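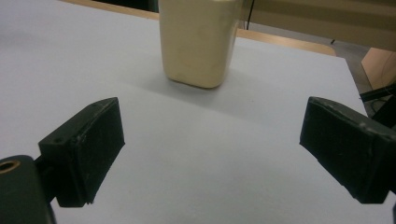

Attachment 1: view from the gripper camera, fingers open, container still ahead of them.

Re: [rolteso-users] Grasp width label from fingers or from the image?
January 25, 2025

> We train on hand-held gripper data and our policy closes too early
> on large objects. The Weltton group wrote in April that they take the
> width from the image only. Does anybody have a comparison? We
> have no markers on the fingers and would like to avoid them.
> - Toledo lab

Hello all,

we made such a comparison at Umutport, so I answer with what we have. It is a small study and it is not published.

We used 2,688 recorded approaches and trained 2 policies with the same network and the same seed. The first one gets the finger opening as a separate number at each step. The second one gets only the image and must find the opening from the pads, which are visible at the left and right in our view (see the attachment). Everything else is equal, including the crop.

For narrow objects we found no difference that I would defend. For wide containers the image-only policy was better, and this surprised us. We looked at the failures one by one. In 55 trials the first policy began to close while the container was still beyond the pads. Our explanation is that it learned to trust the number and to look less at the distance. When we dropped the number at random during training, most of this early closing went away. I did not yet test if the same happens with a different finger length.

One warning about the crop. If you cut the lower corners of the image, the policy loses the pads and the result becomes much worse. The default crop in Rolteso was too tight for our mounting, so please check this before you compare anything.

Also, a pale container on a white table is a hard case for us. The shadow seems to help the policy - when we changed the lamp position, the stopping distance changed too. We have only a few trials of this kind, so I give no number.

To the question about markers: we do not use them and I would not add them only for this reason.

I can share the training config for both versions. The recordings must wait until our storage has moved.

Best regards,
Umutport manipulation group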